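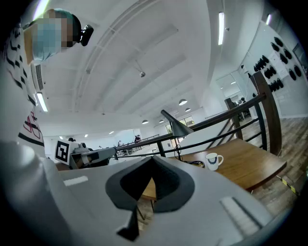 Todura desk lamp in black, on the table by the railing. Mug for scale.

Todura Desk Lamp, Black
£71.00
In stock at Nostotthorpe

I've wanted to sell a plain black desk lamp for years and kept putting it off, mostly through fussiness. Every one I tried was either enormous, or so light that it fell over when you breathed on it, or had a shade that sank towards the desk over the course of an evening like somebody nodding off on a bus. Then a Todura turned up in a box of samples before Christmas and I took it upstairs to try it for an afternoon. I've been reading the post by it ever since!

It's a simple thing. You get a cone of a shade set at an angle, a thin stem, and a black cable. There's no clock in it and no charging pad, and it won't talk to your phone. If you want those I can point you at other shops, cheerfully.

What I like about it

The shade, first of all. A cone throws a proper pool of light (on the page, on your knitting, on whatever you've taken apart and can't get back together) and keeps it out of your eyes. I've got it leaning over to the left, away from where I put my tea, and it stays leaning. You can nudge it with one finger and it holds where you leave it.

I also like how little room it takes up. My table is a wooden one with rounded edges, lovely to look at and a bit mean on space once you've put a laptop down, and the lamp tucks in beside a mug quite happily. The stem is thin enough that you stop noticing it after a day or so.

And it's dimmable, from the little wheel on the cable. I was sceptical about the wheel, having had one on an old lamp that crackled, but this one turns smoothly and it's easy to find in the dark.

What I'm less keen on

The cable is long. Very long! Lovely if your socket is on the far side of the room, but if it's close by you'll have loops of it on the tabletop like I do. A cable tie sorts it out, and one day I'll get round to using one.

The black finish shows dust as well. A dry cloth does the job, and please don't use polish on it. I did that to the first one and it went streaky, which is why there's a streaky one on the seconds shelf going cheap if you ask nicely.

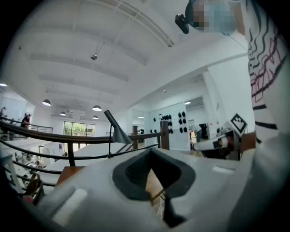
Upstairs we've got the hanging lamps over the whole floor, the domed ones with the dark tops, and they're fine for walking about and finding the stairs. They're no use at all for close work. Light from that high up comes down behind your head and you end up reading in your own shadow, and that's really the job I'd buy a Todura for. If you've got a big ceiling, or a landing, or a corner of the sitting room that you've started calling the office, you'll know the problem.

One customer, Bláthnaid Keogh, bought hers for marking school books at the end of the dining table and wrote to tell me that she'd gone back to a smaller size of pen. I'm not sure what the connection is but I was delighted to hear it.

The measurements

Height to top of stem: 40 cm
Shade across the widest part: 17 cm
Cable: 221 cm, black, UK plug fitted
Bulb: small screw (E14), LED, supplied
Dimmer: wheel on the cable
Indoor use only

Please measure your desk before you order, particularly if there's a shelf above it. The shade wants a bit of room to tip up and I've had a couple back from people whose shelf got in the way.

Bulbs

It comes with a warm white bulb, and that suits me. If you do fine work, or paint, you may prefer something cooler and I keep those as well, so just put a note in the order and I'll swap it over at no charge. Any replacement needs to be a dimmable one or it'll flicker. Check the box before you buy, the dimmable and ordinary ones look exactly the same on the supermarket shelf.

Does it match the others?

Sort of! The Sorensen floor lamp has a similar shade, a touch rounder, and the two look good at opposite ends of a room. The Gratville clip-on is a different black altogether, more of a charcoal, and side by side you'd notice. I wouldn't put those two on the same desk, but my husband does and he's perfectly content.

Delivery and returns

Sent by courier, boxed, usually the day after you order. You can collect from Nostotthorpe too, and if you come in you're welcome to go up and have a sit at the table with the lamp on before you make your mind up. Bring a book. Returns within a month, in the original box please, with the bulb taken out and wrapped separately.

Page last updated Wednesday, March 10, 2021. The white version is due back in December.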